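Section 4: Getting a warp onto the Pladau

If you've come straight here without reading Section 3, go back and check that all four shafts lift freely. I'll wait. I once dressed the whole loom with shaft two still tied down for shipping, and I don't wish that evening on anyone.

You will need: the loom, your wound warp with the cross tied, two lease sticks, a threading hook, strong tape, scissors, and a strip of brown paper as wide as the back beam. For your first go I'd keep it narrow, say 100 ends of plain cotton. The Palacios cotton in the supply closet is perfect and it comes in good bright colors!

1. Set the loom down with the back beam facing you. Lock both brakes.

2. Slip the lease sticks through the cross, one on each side, and tie the sticks together at both ends. Only then cut the ties on the cross.

CAUTION: Please don't cut first. If the cross goes, you're sorting threads by hand until bedtime.
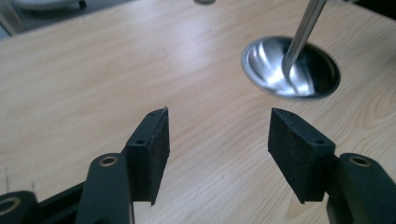 3. Spread the warp across the raddle, one small bundle to each slot, working out from the middle. I like to do this part at a table and not on my lap (I've tried both, my lap lost). Pale cotton is a pain to see against a pale top with wavy grain, and when the light spreads across it in those big shiny patches it's worse still, so I lay a dark dish towel under the threads and shift my chair until the glare goes away. Tape the ends of the lease sticks down if they want to roll.

4. Tie the warp to the back stick in bunches, snug and even.

5. Wind on. Turn the crank slowly, feeding in the brown paper as you go, and stop every couple of turns to give the warp a good firm tug from the front. Leave 20 inches hanging in front for threading.

Note: If one side goes slack, unwind and do it over. Combing it out with your fingers feels helpful but makes things worse, and I still catch myself doing it.
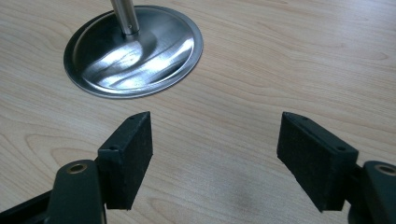
Biststead Handweavers Guild, Loom Loan Program

6. Thread the heddles from right to left, following your draft. Tie each group off in a slip knot once you've checked it. I take a break every 15 minutes or my eyes start inventing threads.

7. Sley the reed, two ends to a dent for the Palacios cotton. Hold the reed up to a window afterward and look for gaps.

8. Tie on to the front stick, middle first, then the two edges, then everything in between. Pat the warp with a flat hand. Soft spots get retied.

Weave a few picks in scrap yarn and look for crossed threads before you start on the good stuff. Stuck? Princess Lacson has the spare heddles, and Eliseo Beltrán can fix a brake that slips. Looms go back to the Hotcombe Street room by the end of October, with the crank in the bag please!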